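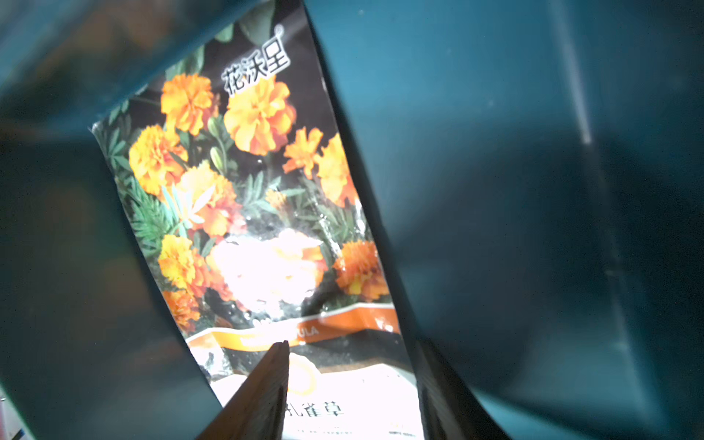 **Flower seeds / Marigolds**

# Questions about seeds and our seed exchange

These are the questions that people send us most often at the Stomstead Seed Exchange. I wrote the answers, and Sioned Ellis has checked the gardening parts. If your question is missing, please write to us, and I will add it when I have time.

Spyros Mavromatis

### Can I bring seeds in packets with foreign writing?

Yes, if the packet was bought in this country or came in with the correct papers. Many members have packets with Chinese, Greek or Turkish text, and marigolds are easy to recognize from the photograph. Please stick a small label on the back with the English name and the year you bought it. Do not cover the printed date or the lot number.

We cannot accept seeds that arrived in your mailbox and that you did not order. Do not plant these. Keep them in their packaging and ask your state agriculture department what to do.

### Will the flowers look the same as on the packet?

Usually similar, but not exactly. A packet that shows orange, yellow and reddish flowers together is often a mix, and you cannot choose which color comes from which seed. Last summer I sowed one full row and got nearly all yellow. Angharad Ifans took seeds from the same packet and had mostly orange.

### When should I sow marigolds?

Outdoors, after the last frost. For us this is normally in the middle of May. Indoors you can start five or six weeks earlier, on a bright windowsill. Cover the seeds with a thin layer of soil and keep it moist. In a warm room you will see the first leaves in less than 12 days, and often much sooner.

### How much space do they need?

It depends on the type. Small French marigolds can stand quite close together, like lettuces. The tall African ones need more room, 12 to 15 inches between plants. If the packet does not tell you the type, give them the bigger distance.

### My packet is two years old. Is it too late?

Probably it is still fine, but fewer seeds will come up. You can test them first. Put 15 seeds on a damp paper towel, fold it, and keep it in a plastic bag somewhere warm. After one week, count how many have a root. If it is five or fewer, sow very thickly or take a fresh packet.

### Is it a problem that the packet is shiny plastic?

No. Plastic and foil packets keep the moisture out better than paper. After you open one, press out the air, fold the top twice and close it with a clip. The packet should not stay on a sunny windowsill, where the seeds get too warm.

Never put home-saved seeds in plastic before they are completely dry. They will get mold.

### Can I save seeds from my own marigolds?

Yes. Wait until the flower head is brown and dry, then pull out the thin black seeds with the pale tips. Plants from hybrid seeds (marked F1) will not be like the parent, so write "F1" on the envelope if you know it.

### How many packets can I take?

Up to five on each visit. You do not need to bring the same number. In spring we had roughly 2000 packets in the drawers, and the vegetables went much faster than the flowers.

### Who do I ask about vegetable seeds?

Rhodri Morris for beans and peas, Seren Trevor for everything else. Tomatoes have their own page.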